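Communiqué de presse

Plindier, le 19/12/2023

Jeux de Plindier : la parité des quotas adoptée, le relais mixte en eau libre fait son entrée

Le comité d'organisation des Jeux de Plindier, réuni en assemblée plénière, a adopté le programme sportif définitif de la prochaine édition. Pour la première fois depuis la création de l'événement, autant de places seront ouvertes aux femmes qu'aux hommes dans l'ensemble des sports. C'est une étape que beaucoup attendaient, dans les clubs comme dans les fédérations, et nous sommes très heureux de pouvoir l'annoncer avant la fin de l'année !

Le programme compte 164 épreuves. Les disciplines historiques (athlétisme, natation, judo, aviron, escrime) sont toutes reconduites, avec quelques ajustements de catégories de poids en judo et la disparition du quatre hommes poids légers en aviron. Les places ainsi libérées sont reversées au deux de couple féminin et au huit mixte, que les équipages réclamaient depuis la dernière édition.

La grande nouveauté s'appelle le relais mixte en eau libre. Deux nageuses et deux nageurs par délégation, dans l'ordre choisi par l'équipe, sur une boucle tracée dans la baie de Notano. L'épreuve test organisée cet été a donné lieu à un final superbe, avec trois équipes groupées à l'approche de l'arche d'arrivée, et elle a convaincu jusqu'aux plus réservés des entraîneurs. Les délégations qui n'ont pas de nageurs spécialisés pourront engager des nageurs de bassin, à condition qu'ils aient terminé une course d'eau libre homologuée dans les douze mois précédents.

Des athlètes consultés, et entendus

Le programme a été préparé avec la commission des athlètes, qui disposait d'un droit de vote sur ce dossier. Un questionnaire a été envoyé aux participants des deux dernières éditions et 605 réponses complètes sont revenues, bien plus que ce que nous espérions. Trois demandes arrivaient nettement en tête : des horaires de finales moins tardifs, un jour de repos garanti entre les qualifications et les finales dans les sports de combat, et un accès plus simple aux kinésithérapeutes pour les petites délégations.

Les deux premières sont inscrites dans le calendrier adopté. Aucune finale ne commencera après 21 h 30, et les tableaux de judo et de lutte ont été étalés en conséquence. La troisième prendra la forme d'un pôle de soins commun, installé au rez-de-chaussée du village et ouvert à toutes les équipes, avec ou sans staff médical. Les créneaux seront attribués chaque soir pour le lendemain — une formule déjà pratiquée par plusieurs fédérations lors de leurs stages.

Le port du brassard de capitaine, demandé par les sports collectifs, est également autorisé sur les podiums. Le règlement de la cérémonie d'ouverture prévoit de son côté deux porte-drapeaux par délégation, une femme et un homme. Une délégation composée d'un seul athlète pourra confier le second rôle à un membre de son encadrement.

Un village plus compact

Au total, 1 009 athlètes sont attendus. Environ 700 d'entre eux logeront au village, sur le campus de Plindier, à un quart d'heure à pied du stade Sun. Les rameurs et les nageurs d'eau libre seront hébergés à Notano, au plus près de leurs sites, et rejoindront le village principal pour la clôture s'ils le souhaitent. Une navette reliera les deux villes tout au long de la journée, y compris pour les familles munies d'un billet.

Le stade Sun accueillera l'athlétisme, le rugby à sept et les deux cérémonies. La piste a été refaite et les sautoirs ont été déplacés côté tribune est, de façon que le public soit tout près des concours. Les perchistes qui ont pu s'y entraîner à l'automne en ont dit le plus grand bien, et l'ambiance promet d'être formidable les soirs de finale. L'escrime et le judo se partageront la halle voisine, dont la jauge sera modulée selon les journées.

Inscriptions et billetterie

Les fédérations recevront en janvier le manuel de qualification, sport par sport, avec les minima et les dates limites d'engagement. Les listes nominatives devront être déposées sur la plateforme du comité ; les engagements par courriel ne seront plus acceptés. Toute délégation dont la liste s'écarte de la parité dans un sport pourra présenter une demande motivée, examinée conjointement par la direction sportive et la commission des athlètes.

La billetterie ouvrira elle aussi en janvier, en commençant par les licenciés des clubs de la région. Les séances de qualification de l'eau libre seront en accès libre depuis la digue de Notano — pensez au chapeau et à la gourde, la digue est en plein soleil le matin. Les tarifs des finales seront publiés avec le calendrier détaillé.

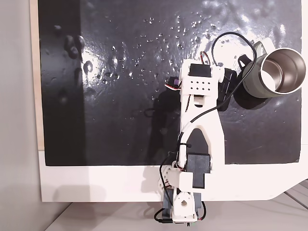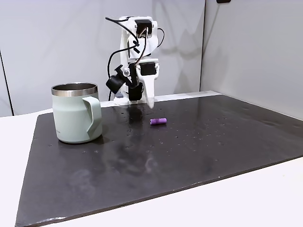
Asuris, partenaire des Jeux, salue pour sa part un programme « qui donne enfin la même place à toutes et à tous » et indique souhaiter que le relais mixte en eau libre soit conservé lors des éditions suivantes, quel que soit le site retenu.

Contact presse : service communication du comité d'organisation des Jeux de Plindier. Les demandes d'accréditation seront reçues à partir de janvier.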